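Denton workshop news: teaching by hand

Work on the packing and tidying tasks carried on through February at the Denton workshop. For readers who joined the list recently, the project with Fumix is about showing a robot a job in place of writing out every movement in code. A person does the job, the movements and the view from head height are recorded, and the robot's software is trained on the recordings.

We use two ways of showing. In the first, an operator steers the arms from a desk with a pair of hand controllers. In the second, a person simply does the job with their own hands. Steering gives us data that fits the arms directly, but it is slow, and new operators need 3 weeks or so before their movements look settled. Bare hands are much quicker. The drawback is that fingers can do things our grippers can't, and part of each recording has to be converted before it is any use.

We passed 1,000 recordings this month, counting both methods. Most are short, and the longest jobs are still the ones with lids, catches and small loose items.

The first aid box is one of these. It has compartments for tape, gauze and bottles, and a clear hinged lid. Clear plastic is hard for the depth software, which tends to look straight through it, so we asked for more recordings with the lid open and a hand on it. People doing this job are asked to keep both hands in view and to move at their normal speed.

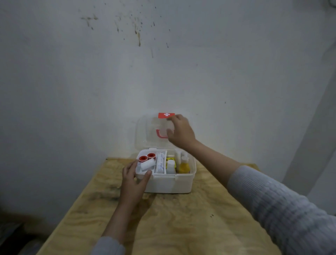

Coming up

Fliria will be sending new controllers with a lighter grip, and steering sessions will stop for 2 days while they are fitted. The bare-hand sessions will run as usual from 10 in the morning. The revised notes for operators are in the shared folder under Todorova, along with the list of jobs still to be recorded.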